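# Erkby Open

Die **Erkby Open** sind ein jährlich im Mai ausgetragenes Tischtennisturnier in der Stadt Erkby. Ausrichter ist der Tischtennisverein Plileck, der das Turnier ursprünglich als Vergleichskampf mit dem Nachbarort Pant ins Leben rief. Gespielt werden Einzel und Doppel der Damen und Herren sowie ein gemischtes Doppel.

## Geschichte

Die ersten Austragungen fanden in der Turnhalle von Pant statt und blieben den Mitgliedern der beiden beteiligten Vereine vorbehalten. Mit der Öffnung für auswärtige Meldungen reichte der Platz nicht mehr aus, und der Wettbewerb zog nach Erkby um. Den heutigen Namen trägt er seit dem Umzug; zuvor war er als *Plilecker Maiturnier* bekannt. Titelsponsor war zeitweise der Sportartikelhändler Wondo, dessen Name jedoch nie offizieller Bestandteil der Turnierbezeichnung wurde.

## Modus

Im Einzel wird zunächst in Gruppen gespielt, aus denen jeweils die zwei Bestplatzierten in die Hauptrunde einziehen. Diese wird im einfachen K.-o.-System ausgetragen. Bis einschließlich Viertelfinale sind 3 Gewinnsätze erforderlich, im Halbfinale und im Endspiel vier. Die Doppelkonkurrenzen kommen ohne Gruppenphase aus. Ein Spiel um den dritten Platz findet nicht statt — beide Verlierer der Halbfinalspiele werden als Dritte geführt.

Die Setzliste richtet sich nach der Rangliste des Regionalverbandes. Spielerinnen und Spieler unter 19 Jahren können auf Antrag sowohl in der Nachwuchs- als auch in der offenen Klasse starten, sofern sich die Ansetzungen nicht überschneiden.

## Austragungsort

Seit dem Umzug dient die Stadthalle Erkby als Spielstätte. Die Vorrunden werden parallel in beiden Hallenteilen ausgetragen; für die Endspiele wird die Trennwand entfernt und ein einzelner Tisch in der Mitte aufgestellt. 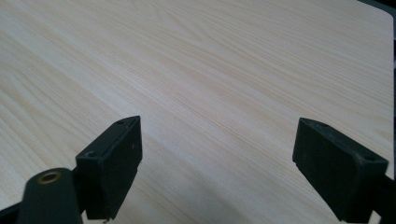
Das Preisgeld beträgt insgesamt 4.000 Euro und wird zu gleichen Teilen auf die Konkurrenzen der Damen und Herren verteilt. Das gemischte Doppel ist mit Sachpreisen dotiert. Die Siegerinnen und Sieger der Einzel erhalten darüber hinaus einen Wanderpokal, der nach drei Erfolgen in ununterbrochener Folge in ihren Besitz übergeht.

## Siehe auch

- Plilecker Mannschaftspokal
- Tischtennisverein Plileck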